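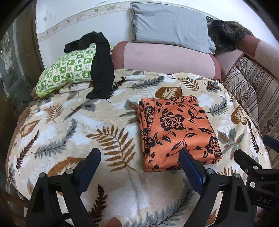 Unit 4 covers how a dual meet or team race is scored in sports where athletes compete one at a time, and we start with cross-country because the arithmetic is short. Each finisher gets points equal to their place. The lowest team total wins. Most of the trouble students have is with displaced runners, so keep a picture of layers in your head: an orange cloth with black flowers, folded into a thick bundle on a bed, shows you the top face and the stacked edges down one side. A results sheet is similar. The team total is the top face. The places underneath decide it, and you have to look at the edge of the stack to see them.

Terms for this unit

Scorer: one of the first five finishers on a team.
Displacer: the sixth or seventh finisher. Displacers add nothing to their own team's total but can push an opponent's scorer down a place.
Incomplete team: a team with fewer than five finishers. It has no team score, and its runners are removed before places are assigned for team scoring.
Spread: the time between a team's first and fifth runners.

Worked case: Biltcombe at Vollska

Biltcombe's scorers took 1, 4, 5, 8 and 10. That adds up to 28. Vollska's took 2, 3, 6, 7 and 9, which adds up to 27. Vollska wins by a point without having the individual winner. Check your own addition by adding both totals. If the first ten places are all scorers, the two totals must come to 55.

Now change one thing. Suppose Biltcombe's sixth runner, Mali Jarman, passes Vollska's fifth and finishes ninth. Vollska's fifth drops to tenth and Biltcombe's fifth drops to eleventh. Biltcombe now has 29 and Vollska has 28. Both teams went up a point and the result is the same. Work through this on paper until you see why. Then try it with Jarman moving in between 9 and 10 in the original order, and write down what changes.

Ties

When the totals are equal, compare the sixth finishers. The team whose sixth runner placed better wins. If one team has no sixth runner, the team that has one wins. Some leagues use other methods, so read the meet rules first. Pugh scores its invitational this way. Parance used a different method until November, so older sheets from there will not match your answers.

Spread

A spread of 90 seconds is wide for a strong high school team. Siwan Prothero's notes (in the course folder) have a table of spreads and team finishes for more than 22 races. Read it before the discussion section. You do not need to memorize it.

Homework

Score the two practice sheets by hand. Show every place, including displacers. Do not use a spreadsheet for the first sheet. Turn it in to Dexter Yazzie by 08/01/2025.

For the second sheet, one team is incomplete. Remove its runners, renumber, and then score. Leave the original overall places in a separate column. Individual awards still go by overall place.

Next unit: dual meet scoring in wrestling, forfeits and team point deductions. Bring the weight class chart.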